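Skorum opens its play-shop corner to Vikbridge families

Vikbridge, 4 Nov 2022. Skorum, the toy and prop lending library, is very happy to say that its new play-shop corner is ready, and that all through November families can borrow pretend fruit by the bagful, with a board to lay it out on and a carrier bag to take it home in.

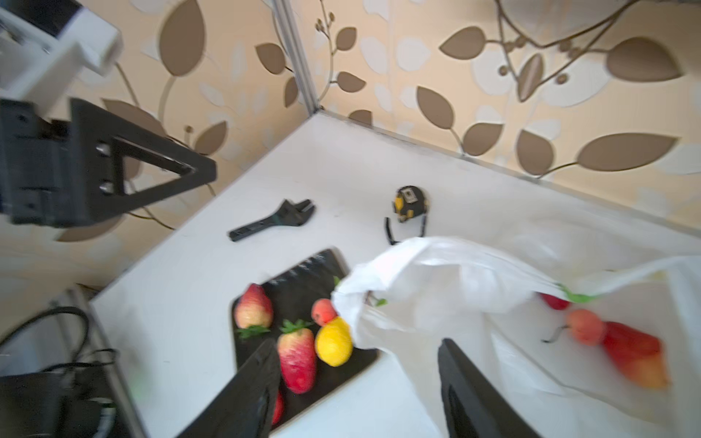

The collection has grown to 1,589 pieces (strawberries remain the firm favourite), and each one has been washed and sorted by our own Lurdes Carvalho, who has looked after the grocery shelves from the very beginning and is still fond of a good lemon.
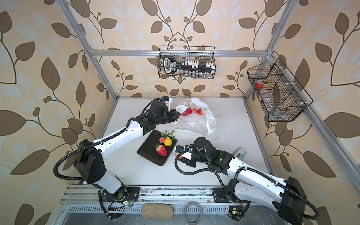
Peach, pear and strawberry on the board, with more fruit in the bag behind.

"Children love the unpacking every bit as much as the shopping," says Oda Magnusson, who leads our play sessions, "and they will happily fill a bag and empty it again all afternoon if you let them!"

Grown-ups have not been forgotten either, and our tool shelf is open for loans during the same hours, so do ask at the desk if there is a shelf or a bicycle at home waiting for attention.

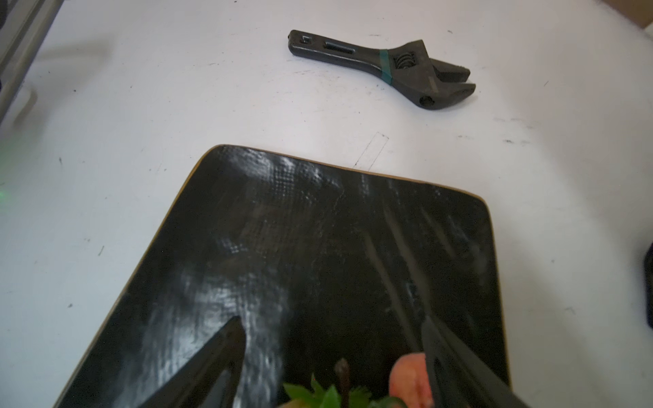
Loans last two weeks and can be renewed once, by telephone or in person. Please bring the fruit back in its bag, and never mind if a strawberry has gone astray.

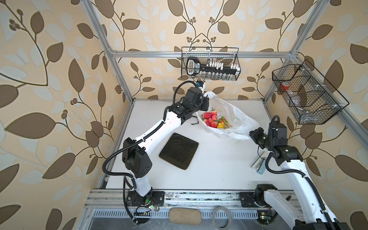

Schools and nurseries wishing to book a larger set should write to Marin Ionescu at the Skorum desk, Vikbridge.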